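Robot club, part whatever: groceries

I promised Efren I would write this up before August ran out, and I've had two cups of tea and no other excuses left, so off we go.

For anyone new, I go along to a robotics club in the evenings. We're called Felarside, after the road, and we've been working on our entry for the Clavard, a student competition where your arm has to sort groceries on a table it has never met before. The first round is all done in simulation, so no soldering, no smoke and no queue for the one good screwdriver. I thought that would make it easier. Ha!

The way it works is that you get handed a room, a table and a load of objects, and you write the bit that decides where the arm goes and what it does when it arrives. Every team gets 2,000 attempts on the shared server before the entries lock. That sounded like loads when Jayson read it out. We had burnt through 1,400 of them by the time we got anything we'd want our names on, most of them on a mistake of mine with the table height, which I have apologised for (several times, and with biscuits).

Rommel does the arm side of things, how it bends and how it avoids clouting itself in the elbow. Jayson and I do the seeing, so working out what's on the table and where to aim. Efren does the scoring sheet and tells us off. We've named our program Skondari, and please don't ask, it was late and everybody was hungry.

The drinks were what we'd been worrying about. Tall things tip, and if you put a few of them close together the arm has to come in from just the right side or it takes out the neighbours like skittles. Then there's the crate. Fruit and veg live in a green plastic basket with slots all along the sides, and those slots drove me completely round the bend for a fortnight. My first go at finding edges was finding hundreds of the things, every little slat, and cheerfully reporting each one as something worth picking up. Rommel came over, looked at my screen full of boxes and went to put the kettle on.

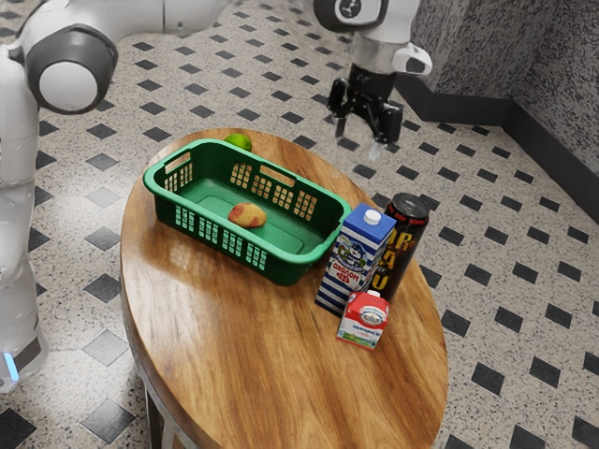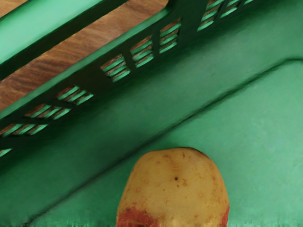

Top: the table, with the gripper waiting off past the far side. Bottom: a potato in the crate, up close.

I am so fond of that potato. I know it's only a lump of numbers with a skin wrapped round it, but look at the speckles! Whoever made the objects for this took a lot more care than they needed to, and it matters, as it happens, because the patchy skin on the fruit and veg was upsetting my colour matching. I'd been picking one average colour for each item and going from there. Fine for something plain. Put a mango in front of it, all red and yellow with spots, and it would decide it had found two different fruits and want to fetch them separately.

Jayson's fix was to stop caring so much about colour and look at the shape first, then use colour to settle arguments. He wrote it in one evening. I'd spent most of a month on mine, so I was a bit quiet on the walk home, but it's his and it's good and it stays in.

The slots I did sort out myself, thank you. Once you know you've got a crate, you can find its rim, work out which way it's lying and then ignore anything that belongs to the walls. It still gets confused if the crate is at a funny angle and very close to the camera. We got 35 decent attempts in a row after that change and Efren actually smiled at his scoring sheet, then spoilt it by asking what happens with limes.

Limes are next, then. Green and small, and I've got a horrible feeling about how much they like to hide behind green plastic.

Also on the list: the shiny table. Pale streaks of light on the wood keep turning up as possible objects, and Rommel's idea is to check whether they have any height to them before the arm goes anywhere. I think that'll do it. We have two more evenings before the next practice round, and Nestor has said he'll come and be a fresh pair of eyes if someone will lend him a charger.

If you did the Clavard last year and have any tips about milk cartons, the comments are open. I'll be in there reading them when I should be fixing the limes.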